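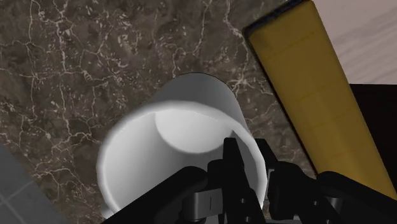

2018-12-30

Slip casting, batch 16. Short day, kiln room freezing.

Mixed the new Dostier slip last night, 122 g of water more than the bag says. Still too thick at the spout. Let it sit 63 minutes in the mold before draining, walls came out heavy. Old Wumbei slip never needed that long. Try less next time, and sieve it twice, found lumps again.

Molds 3 and 4 still damp from October, I swear. Moved to the shelf over the heater. Don't stack them!!

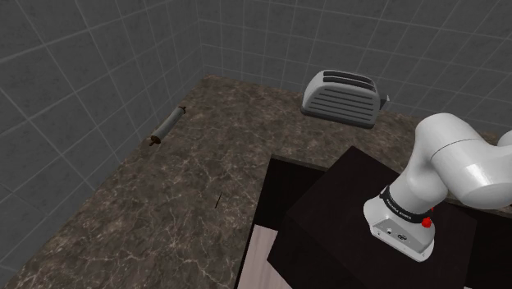 Glaze tests next. The Celtico brown is nearly right but breaks muddy over the rim, want it to go pale where it thins. Look I'm after is the dark brown marble on that countertop, thin branching veins, some white and some pale gray. Tried trailing white over brown with the fine bottle, lines too fat and all the same width. Maybe a feather dragged thru while its still wet. Or wax first, then brown, then wash. Two tiles each way, label the BACKS this time.

Conside order: clear glaze, more cones, one bag plaster. Came to 267 with shipping, put it on the shop card, receipt in the blue folder.
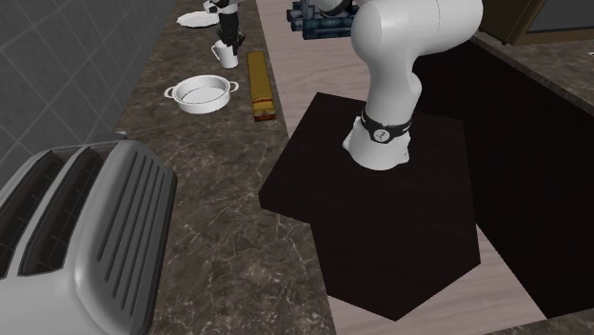 Also the slow cool. Last load was shut off at top temp and just left, brown went glossy and flat. Want a hold on the way down, will write the program on the card taped to the controller. If you fire before I'm back please use the old program and note it here.

Scraps bucket full. Needs slaking down, not the sink.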